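Kulari Press to Publish "The Lighthouse Tender's Wife," a Gothic Romance With a Ghost Who Keeps the Books

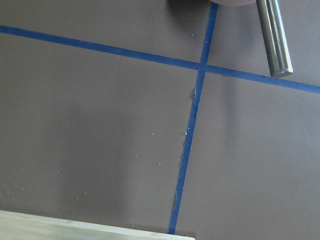
CARRILLO, Oregon – Sunday, July 27, 2025

Kulari Press will publish "The Lighthouse Tender's Wife," the second novel by Lies De Graaf, next March in paperback and e-book. It is a gothic romance set on a North Sea island in 1887. It has a storm, a locked room and a widow with a past, and the publisher would like booksellers to know that the storm does not arrive until chapter four.

The heroine, Maren, takes a post as housekeeper to a lighthouse tender who has let the place go badly to seed. The lamp oil is short, the roof leaks into the good bedroom, and every morning the household accounts have been corrected overnight in brown ink. The corrections are right. Maren, who has been cheated by three employers and one husband, finds this more attractive than she should.

"I wanted a haunting that was useful," said De Graaf. "Most ghosts in these books moan on the stairs and leave the living to work out what they want. Mine was a bookkeeper. He wants the coal bill settled."

Readers of De Graaf's first novel, "Salt for the Bishop," may recall that it ended with the hero at the bottom of a well. The publisher received 163 letters on the subject, of which 4 were in favor. De Graaf has read them all and has promised that everyone who is alive on page one of the new book is alive on the last page, with the exception of a goat.

The manuscript came to Kulari through editor Arnout Vermeulen, who bought it on the strength of the opening chapters and then waited roughly two years for the rest.

"Lies told me it was nearly done," said Vermeulen. "She told me that quite often. When it did come in, it was 34 chapters long and there was a kiss in the second one, so I had very little to complain about. I complained about the length anyway. We lost a subplot about herring."

The herring subplot will appear as a short story, "Waver," free to anyone who orders the paperback from an independent bookstore before publication day. It concerns a fishing captain, the captain's rival and a disputed net, and can be read without any knowledge of the novel or of fish.

The audiobook will be read by Siebe Dewulf, who also recorded "Salt for the Bishop" and has asked that the new one contain fewer hymns. It contains one. Nivoson Audio will release it on the same day as the print edition.

De Graaf will read from the novel at bookstores in Oregon and Washington during publication month, joined at the Carrillo event by Callum Wainwright, author of the Harrowgate Hall mysteries. The two will discuss whether a gothic novel needs a moor. Wainwright believes it does – he has written nine of them, all with moors – and De Graaf's island has only a large bog.

Advance copies are available now to reviewers, librarians and booksellers, in print or as electronic files. Please say which you would like, and whether you are easily upset about goats.

About Kulari Press
Kulari Press publishes historical and paranormal romance, along with one cookbook it does not regret.

Media contact: Kobe Boersma, Publicity, Kulari Press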